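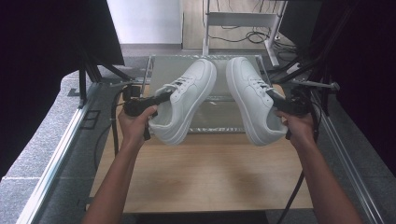
What stopped the Pullurby line in Jamville on Thursday? A gripper that wouldn't let go, and a fault light that came on far too late.

Search this site Go

News > Local business > Jamville

Sneaker packing halted after gripper fault

Packing at the Pullurby shoe plant was down for most of Thursday after a robot gripper locked shut on its load and kept pulling. Nobody hurt. Some 331 pairs set aside for checks, mostly creased heels and torn collars.

Line stopped by hand at 2 p.m., 18 minutes after the first bad pair. The alarm should of tripped well before that, said plant manager Reinhold Kuhlmann.

"It thought it was open. It wasn't," he said. "We're not running it again till we know why."

Early word is a bad position sensor, possibly a worn cable. Supplier Cowie has been asked to look at both. Same model of gripper is in use at the Brillham site, also switched off as a precaution.

Orders going out by hand for now, 186 pairs boxed by Thursday night. Kuhlmann wouldnt give a restart date. Staff told to keep outside the guard rail while power is on, even with the arm stopped.

More when we have it.

We use cookies to improve your visit. Accept Manage settings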